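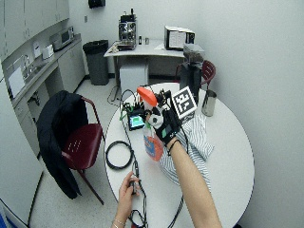

Noemi Gatti

1/ Right, I've had my tea and I've got my feet up, so as promised this is my long, rambling thread on Hurby v Grollell in the cup. If you only want the score it was 2-2, Hurby through on penalties, and you can go and do something useful with your evening. Everybody else, get comfy.

2/ For anyone new, Hurby Women play two divisions below Grollell and had never got past this round. Grollell have been in the final before and they have a proper coach with tinted windows, which pulled up at Billis Park a good hour before our own captain had found somewhere to leave her car.

3/ The crowd was 548. I know that's a quiet night for a lot of you, but I've been at Billis Park in February with so few of us that you could hear the left-back asking the linesman how his mum was. To see people two deep along the railings on the allotment side was lovely, and I may have had to look at the floodlights for a minute.

4/ It was also Xuelian Han's 100th game in goal for us. One hundred! She came when the club was playing on the school field and has had, by my reckoning, every kind of defence in front of her, including one spell where our centre-halves were both really midfielders and had the wandering habits to match. Her little girl walked out with her in a shirt down to her ankles.

5/ And then of course Grollell scored almost straight away. Corner from the right, flicked on at the near post, tapped in at the far one, and Xuelian stranded through no fault of her own. You could feel the whole ground breathe out. A man behind me said "well, that's that" and started talking about his conservatory.

6/ I did fear the worst for a bit. Their number six was running the show, always had time, always seemed to be facing forwards, and we were chasing round after her like people trying to catch a bus. If they'd got the second in that spell I think it would have been four or five, and I say that as somebody who'll argue for Hurby in any pub in the county.
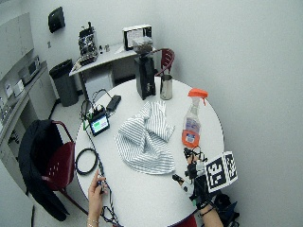

Spray bottle, striped towel and the coffee grinder.

7/ What changed it was moving Omerović. She'd started up front on her own and hardly had a kick, poor thing. Midway through the half she swapped over to the left, where she used to play, and suddenly their right-back had somebody running at her every time we got the ball. She wears 11 anyway, so perhaps the shirt was trying to tell us.

8/ The equaliser was a beauty. Omerović picked it up near halfway, went outside the full-back, and when everyone (me included, shouting very loudly) thought she'd cross it she came back inside and hit it low with her right foot. In off the post. I hugged a woman I've never met and we then had to stand next to each other for the rest of the match, making polite conversation about parking.

9/ Half-time, 1-1, and the queue for the tea hut went right round to the changing rooms. I gave up and ate a squashed cereal bar from my coat pocket. They'd only printed 100 programmes and they'd gone before kick-off, so if you've got a spare one I would dearly love to buy it from you. I've kept every home cup programme since I started coming and there's going to be a gap on the shelf.

10/ Grollell came out much quicker after the break, and I'd like to be fair to them here, as some of the replies I've had already are a bit sour. They're a good side. They kept the ball on a pitch that was cutting up badly on the far side, they didn't moan, and their supporters sang the whole way through. Their second goal was a cracking header and I'd have clapped it if I could have got my hands out of my gloves in time.

11/ That made it 2-1 with plenty left. Our manager took off a holding midfielder and went to a back three, which I've been asking for since about the start of the autumn, as regular readers will be tired of hearing. It was risky. Xuelian had to come racing out of her area to head one clear, and a minute later she tipped a shot on to the bar that I'd already given up on.
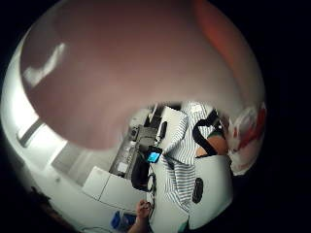

Women's Football

12/ So, the penalty claim. I was level with it, more or less, and from where I stood our sub was tripped. I've since spoken to two people who were behind the goal and they both say she was on her way down before the tackle came in. The referee waved it away and had a clear view. I'm going to leave it there and ask you all, very nicely, not to message her. She reffed my nephew's under-twelves in sleet and I think the world of her.

13/ Anyway, the equaliser came from the next corner but one, so it hardly mattered in the end. A scruffy goal, this one. It came in low, hit somebody's shin, hit somebody else's knee, and our captain swung at it from a few yards out. It bobbled in so slowly that their keeper had time to change direction and still didn't get there. They all count the same! The captain ran off towards the corner flag and then seemed to realise she was too tired to get to it.

14/ No extra time in this round, straight to penalties. I don't like watching them. Some of you will remember the county cup semi, when I went and stood in the car park and had to work it out from the noise. This time I was hemmed in on the railings and had to see every single one.

15/ Grollell scored their first two, so did we. Then their captain hit one hard and straight and Xuelian simply didn't move. She stood there with her arms up and it thumped off her chest and away. When I asked her afterwards how she'd known, she said she hadn't, she'd meant to dive and her boot had stuck in the mud. I don't believe a word of it. 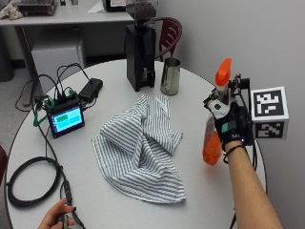 16/ Omerović took our last. She put the ball down, didn't like it, picked it up, wiped it on her shirt and put it down again, all of which took roughly as long as the Industrial Revolution. Then she rolled it into the corner as if she was passing it to someone. I can't tell you much about the next few minutes as I had somebody's scarf over my face.

17/ A few quick thoughts on the team, as people have been asking. The back three should stay, at least at home. It lets both wing-backs get forward and it means Omerović isn't trying to beat her player and then cover behind her as well. Away from home, on the bigger pitches, I'd be more careful. We were wide open at times and a sharper finish from Grollell would have had me writing a very different thread.

18/ I'd also like to see the two young midfielders given a run together in the league. They're raw, and one of them gives away a free kick every time she gets excited, but they've got the legs and they want the ball even when it's going badly. You can't say that of everybody who's played in there for us over the years (and I'm very fond of all of them).

19/ Set pieces do worry me. Both goals we let in came from balls into the box, the first of them from a corner we'd had loads of time to sort out, and it's the same near-post flick we've been caught by before. Somebody tall needs to stand on that post and stay there. I know it's easy to say from the railings with a cereal bar.

20/ Someone asked whether Xuelian is thinking of packing it in. She was asked in the clubhouse too and she laughed and said she'd see how her knees were in June. I hope they're marvellous. There's a young keeper in the reserves who's very promising, but I'd be glad if she had another season of learning from Xuelian before anyone hands her the gloves.

21/ The draw for the next round hasn't been made yet. I'd love a home tie, partly for the gate money and partly as I've no wish to sit on a minibus for hours with the same people who were singing in the clubhouse. If it's away I'll go, obviously. Reply here if you'd want a lift from the Hurby end, I've room for three and one of you will have to sit with the dog.

22/ Thank you for all the kind messages, and welcome if you've come over from the Grollell side, you were smashing company. League again next, seven o'clock kick-off at Billis Park, pay at the gate by the bowls club. And do please check your coats for that programme.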